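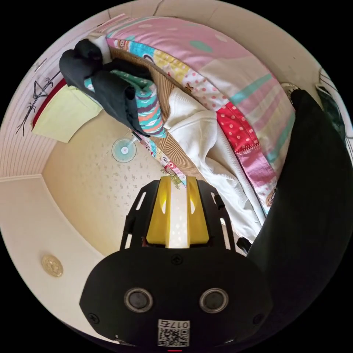
Water and Recognition: How Lovuvley Dealt with the New Government in Bromon
Term project, Introduction to International Relations

1. Question

When the government of Bromon fell, its neighbor Lovuvley had to decide whether to recognize the group that took over. It waited 17 months. This report asks why it waited and what it got in return. Both countries are fictional names used in our seminar files for the two states on the Antunes River.

2. Sources

I used the course reader, press statements from both foreign ministries, and 55 newspaper articles from the Lovuvley side. I could read very little from Bromon because most of its papers had closed.

3. Findings

Lovuvley never broke off contact. Its embassy stayed open with a smaller staff, and the border crossing at Jirkatero was shut for only five days. Trucks carrying flour and fuel went through under the old customs forms.

The main issue in the talks was the river. Lovuvley depends on it for irrigation, and the dam is on the Bromon side. Three rounds of talks were held at Jirkatero. The first two dealt with refugees and border guards and ended without a statement. The third produced a water schedule, and recognition came the following month.

Public statements in Lovuvley talked mostly about human rights. The water schedule was mentioned in only a few of the articles, usually near the end.

4. Discussion

The timing suggests that water mattered more than the official statements said. It does not prove it. Two other neighbors recognized Bromon in the same season, and Lovuvley may have been following them.

5. Limits

I did not have the text of the water schedule, only the summary in the reader. The articles were also picked by keyword search, so some coverage of the second round is probably missing.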